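Workshop notebook, panel shop, Tikberg
Jan 22, 2023

Sunday, so the line is stopped and I can use the long table. I write this entry mostly for the Monday shift, and also for myself, so that I do not do the same measuring again in spring.

Subject: the closed wall panels for the Oma house type, and why the bottom plates do not meet well at the corners.

Background for those who were not in the talk on Friday. The assembly crew at the Oma site complained that the outside corners stay open at the bottom and close at the top. They can pull them together with the long screws, but then the sheathing makes a small wave near the first stud. They sent us back one corner pair, and it is lying on the long table now. Please do not take it away and please do not cut from it.

What I measured

First I checked the diagonals of both panels. They agree within 2 mm, and I consider this good. So the panels are square, and the discussion if the framing table has moved can be finished, at least for these two. The stops on the table I also checked with the big steel square. The one at the far end has a little dust of glue behind it, I cleaned it away, but it was too thin to be our reason.

Then I put the straightedge on the bottom plates, in pieces of 500 mm, starting from the corner. The plate of the left panel is straight. The plate of the right panel has a twist, and nearly all of it is in the first piece, next to the corner. After that it becomes calm. The twist is such that the outer edge goes down and the inner edge goes up. When you stand this panel on a flat floor it wants to lean to outside at the bottom, and this is exactly what the crew has told us. I was thinking on Friday that they had a bad slab. I must say sorry to them.

Moisture: I took the pin meter, with the insulated pins. The straight plate gives a normal value, the same as the studs. The twisted plate is clearly wetter in the middle than on the surface. I do not write the values here as numbers, the meter needs its calibration block first and the block is in the office, which is locked today. But the difference is bigger than what a bad calibration can make.

Where the wood comes from

The stamps are still readable on both plates. The straight one is from Babaei, our old supplier. The twisted one is from Drunden, from the delivery which came before the holidays. We took Drunden because Babaei could not give us enough of the plate dimension at that time. I have nothing against the Drunden wood in general, the studs from them are fine and have less wane than what we are used to. But the plates are cut nearer to the heart. On the end grain of the twisted one the pith is almost in the center. This with the wet inside explains for me the movement: it was straight when we nailed it, and it was drying in the panel.

I went to the rack to look at the rest of this delivery. The packs which are open have a mixed picture. Some pieces are good, some already turn at the ends where the strap was removed. In the closed packs you can not see anything yet. The packs stand very near to the gate, the plastic is torn on the weather side, and the lowest layer has dark ends. So a part of the problem can be our own storage. I would not write a complaint to Drunden before we know which part.

Small test, started today

I cut three short pieces from the Drunden plates and three from the Babaei plates, all from the same rack level. They are marked D and B with blue chalk and they are lying on stickers above the heater pipe. Each has a pencil line on the end grain with the square, so the turn can be seen by eye. Please leave them free, no jackets on top. I will look at them in the middle of the week and write it under this entry.

In addition I laid one full length plate from Drunden on the low trestles, with a weight in the middle. This is not a real test, I am only curious if it goes the other way when it dries under load.

What to do on Monday

The order for the next Oma houses needs 130 panels. We can not wait for the test with all of them. My proposal:

Use the Babaei plates only for the panels which have an outside corner. The stock should be enough for this if nobody takes them for blocking. I put red tape around the pack.

Use the Drunden plates for the inner walls and the straight middle panels, but sort them first on the saw side. Look along the edge, and look at the end. If the pith is visible in the middle of the end, put it away for blocking and short pieces.

Cut the first piece off if the strap mark is deep. I know it costs length. Better this than a corner that opens.

Closed packs move away from the gate. The place beside the old press is free when the pallets are gone. Bearers should be 40 mm at minimum, now they are thin battens and the fork truck has broken half of them.

The nailing pattern at the corner I would leave as it is. There was an idea to add more nails through the plate into the corner stud. I do not believe in it. The wood will turn anyway, and then it takes the stud with it, and we get the wave in the sheathing already in our shop.

Open questions

Do we have a moisture limit in the purchase paper for the plates, or only for the studs? I remember that the old paper with Babaei had one sentence for "all framing", but I did not find the paper for Drunden in the folder.

Who is writing to the Oma site? They should know that the screws are okay for now, and that they should check the corners again when the heating is on. If a corner is still open at that time, I would like to get a picture with a ruler in it, the last ones had no scale.

What about the houses which we delivered in August? These were all with Babaei plates if I read the list right, so I expect no trouble there. I will still ask if somebody heard something.

Other things from today, not about plates

The hose of the second nailer is leaking at the coupling, you hear it when the compressor stops. I turned it a bit and it is better but not good.

The vacuum lifter needs new lips. One is hard like plastic. I wrote it on the board.

The template for the window opening with the deep sill is hanging again on the right hook. It was behind the insulation rolls.

Broom is at the long table, I forgot to bring it back.
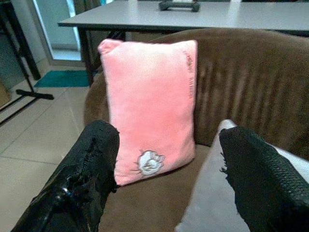
Brown armchair with the pink pillow.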